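About Us

Hi, I'm Maëlys Rolland, and Viltedley is my little sock shop. I started it in the back bedroom of an apartment on Aubert Street with one shelf and 47 pairs of ankle socks, and I told everybody it was temporary. We opened the real store on Jan 19, 2019, and I still have the receipt from that first morning (two pairs of gray, one pair of mustard, paid in quarters!).

We sell socks and the things that help you look after socks. That second half came from my own laundry, which was a mess for years. I had a whole drawer of singles and no idea where their partners had gone. So now I lay everything out flat on the table before it gets hung up, toes all pointing the same way, mates next to each other, blues with blues and reds with reds. If there's an odd one left at the end I know about it right then and can go look in the washer.

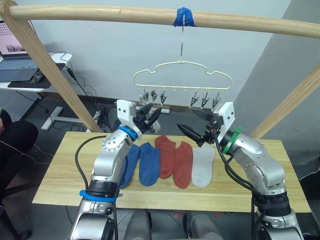 Then it's up onto the clips. I'm a big fan of the small hangers with clips along the bottom bar, because you can hook one over pretty much any rod, and a whole batch of socks dries in the space of one shirt. Clip them by the cuff or by the toe, I'm not going to fight you on it. (Corentin will. He's a toe person.)

Corentin Leclerc joined me in our second year and takes care of orders, returns and the stockroom, plus the wool line we call Sudusside. He packed 663 orders the March we ran our first big sale and has asked me not to do that again. We carry 32 colors of the basic ankle sock these days, and the rust red outsells everything, which I never would have guessed. I ordered it on a whim.

You'll find us at 4 Sinditz Lane, next to the shoe repair place. Come in and feel the socks before you buy them, bring your lonely single and we'll try to match the color, or just stop by and talk laundry with me. I've got plenty to say about dryers.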